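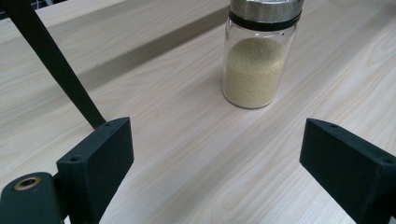 A glass jar with a metal lid on the bench, with the two gripper fingers in front.

Category: Automation at Work

September
By Leonor Mota

Covadonga Echevarría has run the packing room at Collado, a dry goods wholesaler, for long enough to remember when every jar was moved by hand. The site now has three handling cells supplied by Fondura. Jars go from the filling bench to the check scale and then to the tray. A full shift passes 500 of them through each cell.

"The lift itself was never the difficulty," she said. "Glass is smooth and the lids vary. If the fingers close too high they catch the seal, and then you have a jar that has to be opened and refilled."

Closing height is set per product. There are 57 settings on file, and operators may change them without calling an engineer. Echevarría asked for that before the contract was signed.

Severino Arroyo packed by hand before moving to the cells. His shift is now mostly checks, changeovers and clearing stops. "My wrists are better," he said. "My feet are the same. I walk between machines all day, and when one stops I have to know why. Before, I only had to know my own table."

He is less content with the rota. Changeovers fall early in the morning, when only two trained people are in, and a stop on one cell can hold up the others. Training for a third has been agreed - the date has not.

Pay was regraded when the second cell went in. Echevarría said no posts were cut, although two leavers were not replaced. Asked whether fine goods such as semolina would all move to the cells, she said the small orders would stay on the hand bench for now. "The setting up takes longer than the order."

Contact the newsdesk | © Leltico Trade Review | Back to top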